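Vivek Thakur has owned 79 white shirts in his life and can tell you what went wrong with most of them. He was a hotel linen man for years, then ran the finishing room at a laundry called Miranda, and now teaches evening sessions on folding to people who, by his account, arrive convinced they already know how.

"Everybody can fold," he says. "I've seen the drawers. Everybody can fold the way everybody can sing."

I meet him at four in the afternoon, an hour he likes because he has finished his own washing by then. He makes tea, moves a stack of pillowcases off the chair I was about to sit on, and puts them on the chair I might have sat on instead. I stand for a while.

The first thing he wants to talk about is tables. He has strong views on tables. Beds are too soft, ironing boards are too narrow, and the sofa arm, my own preferred surface, gets a look of real pity. "You want it flat and hard and bigger than the thing you're folding. After that I don't mind. Marble pattern, fine. Formica from your nan's kitchen, fine."

And colour? A white shirt on a white table is "a game of hide and seek with your own cuffs". Grey is his favourite. He says so with the firmness other men reserve for football clubs.

Most of the work, he insists, comes before the first fold. He calls it the laying out, and his beginners are kept at it for a whole session, during which several of them ask when the folding starts. The garment goes down in the middle of the table. You find the corners. You send the sleeves out where you can see them, and you leave the small wrinkles alone until the big shape is right.

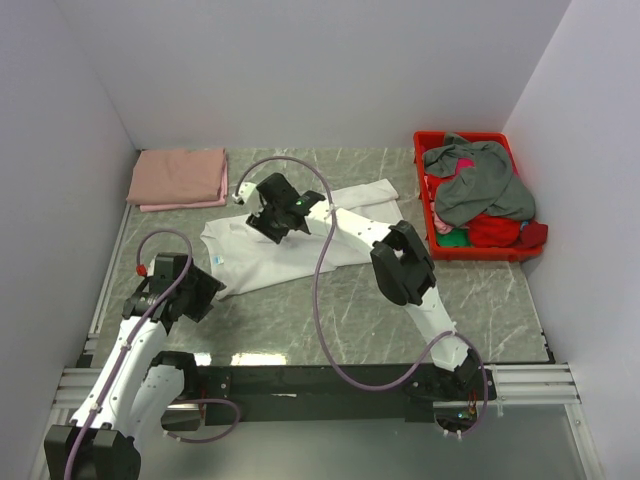

*White garment on a grey marbled top, mostly flat, with the wrinkles still to come out.*

"Look where the label is," Vivek says. "Always find the label. It's the only part of a white thing that'll tell you anything." He is less forgiving about angles. A garment lying slightly askew will fold slightly askew, and by the third fold you have something he calls a samosa.

How long should a shirt take? He won't be drawn, then is drawn almost at once. At Miranda he was expected to get through 396 pieces on a shift, sheets not included, and he has never forgiven whoever picked the number. "Why not 400? Somebody sat down and did a sum. I'd have liked to meet them."

His old colleague Cremilda Siqueira joins us halfway through the second pot. She worked the pressing side and disagrees with him on nearly everything, beginning with sleeves. He folds them straight back across the body. She brings them in and then turns them down, so they lie along the side.

"His way you get a lump," she says.

"You get a very small lump."

"You get a lump, Vivek."

They have been having this conversation for nearly 200 months, by her reckoning, and neither shows any sign of tiring -- though he does get up at this point to see to the biscuits.

On smoothing they are at peace. Flat of the hand, from the middle outwards, and no tugging at the hem. Cremilda does the collar last, Vivek does it first, and they agree to say nothing further about it while I have a pen out.

I ask what he does with fitted sheets. He looks out of the window for some time.

"I roll them up," he says, "and I shut the cupboard."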